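Folding microfibre so it stays folded

By Noemi Sorrentino
October

Quick one this week, writing it with the washing machine going. Had a few emails after the tea towel page asking about the fluffy microfibre ones. Same drawer, diffrent animal. They slide about, they cling to socks, they spring open the second you shut the cupboard.

First, washing. Separate load if you can. Never with cotton towels, the lint gets into the pile and you'll be picking it off till Christmas. Cool wash, small amount of liquid, NO fabric softener. Softener coats the fibres and then they just push water round the worktop. Hang to dry. Tumble on low if you must.

Wait till it's properly dry before folding. Damp microfibre in a closed drawer smells like a gym bag by Friday.

Now the fold. I use the cupboard-door fold, which is how my aunt Pierina Parisi did all her sheets in Midthorpe. Lay it on a table, not the bed, bed's too soft. Smooth from the middle out with the flat of your hand. Then bring both long sides in till they meet down the centre. Don't pull, it stretches on one side and you get a lean.

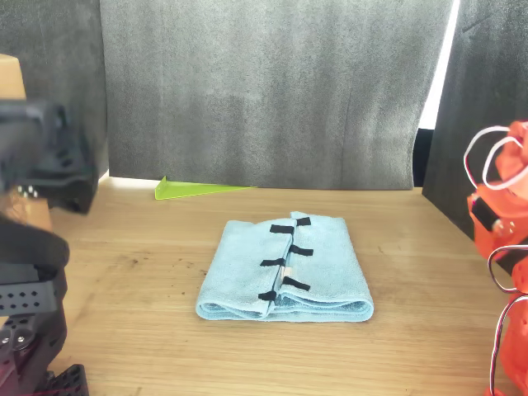

Long edges in to the middle, black tabs along the seam.

If you like marking your towels, short black tabs show up nicely on pale blue. Good for finding your fold lines again, or just for telling the kitchen lot from the bathroom lot. Check the edges now and then, anything stuck on lifts in the wash sooner or later. Stitch it if you've got ten minutes. Light thread on top, dark underneath, no one looks underneath.

Corners next. This is where mine used to go wrong. Press the front corners down before you do anything else, hold, then bring the bottom up. If a corner creeps, undo that one fold only, don't start the whole thing again.
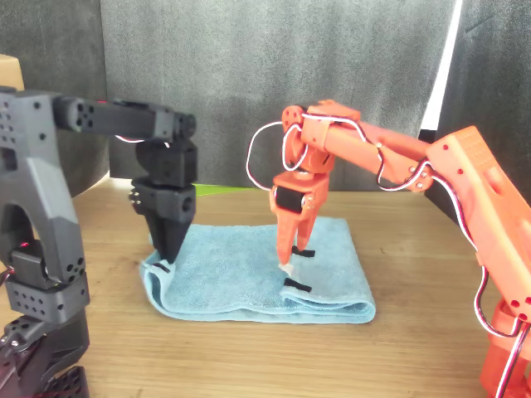
Front left corner pinched down, towel flat on the table.

Then thirds or halves, depends on your drawer. Mine's shallow so thirds, stood on edge like files. Rounded side up so you can grab one without dragging its neighbour out. Marisa rolls hers and they take up half the shelf but she won't be told.

Odds and ends:
- thick ones at the back, glass cloths at the front
- if it feels scratchy it's usualy softener, wash again with nothing in the drawer of the machine
- don't iron. melts. ask me how I know
- old ones go under the sink for the bike and the oven

Right, machine's finished. More on drawer dividers next time, I've got 8 to try out and no drawer to spare.

Recent tips
Getting candle wax out of a tablecloth
Pine table rings: what worked in Stesstead
Hsiu-ying Shek's pegboard for the utility room
Fitted sheets, second attempt
Which cloth for which job
Descaling without the smell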